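Work and Automation, Unit 4 Handout
Case: the kitting line at Allunis, Urkthorpe
February 12, 2021

Read this before the discussion section. The case covers one packing room at the Allunis plant in Urkthorpe, where cleaning kits are put together for janitorial suppliers.
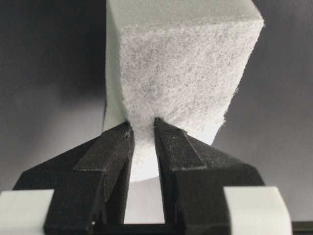 Before the change, each kit was filled by hand. A packer stood at a bench with open bins, picked the parts on the order sheet, and closed the carton. The room ran two shifts. A full shift was expected to finish 80 cartons per bench, and packers who went over that got a small bonus at the end of the month.

The company put in robot arms with two-fingered grippers in August. The control software is called Dorow. The arms took over the single-item picks, and packers kept the mixed cartons, the labels and the final check.

1. Why soft parts are hard

A rigid bottle has the same shape every time. A sponge or foam pad does not. It gives under the fingertips, and where the fingers pinch it, the material is squeezed and the rest can shift. Fibrous faces also fray, so the outline that a vision system looks for is uneven. A person corrects for this without thinking. A robot has to be given a grip width, a force limit and a rule for what to do when the pick fails.

At Urkthorpe the rule was simple: try twice, then stop and call a person. In the first full month the arms stopped 1,719 times. Most stops took less than a minute to clear, but each one pulled a packer away from a carton.

2. What happened to the jobs

No one was laid off. The number of benches went down, and a new role was added, called cell attendant. Attendants clear stops, refill bins, wipe the fingertips and enter a reason code on a tablet. The pay grade is the same as for packers.

Points raised in the worker interviews:

Less reaching and less wrist pain, mentioned by nearly everyone.
Work comes in short bursts, set by the machine. Several attendants found this more tiring than steady packing.
The old bonus no longer made sense - output now depended on the arm - and it was dropped in the second month. This was the most common complaint.
Reason codes were written by the engineers. Packers wanted a code for "bad material" and had to wait for it.
Older packers had taught new ones how to judge a worn or torn pad by touch. Attendants handle fewer pads, so that skill is passed on less.

3. Terms to know

Task shift: a job keeps its title or pay but the tasks inside it change.
Residual work: the tasks left to people after the easy ones are automated.
Machine pacing: the speed and timing of work are set by equipment.

4. For discussion

Should the attendant role be on a higher pay grade than packing? Base your view on the tasks, and leave the job title aside.

Who should write the reason codes, and who should be able to change them?

Compare this room with the Cai warehouse from Unit 3. Both used the same kind of role for stops, but Cai rotated people every 50 minutes. What would rotation fix at Urkthorpe, and what would it leave alone?

Reading for next time: course packet, page 102 to the end of the chapter. Bring your notes on machine pacing.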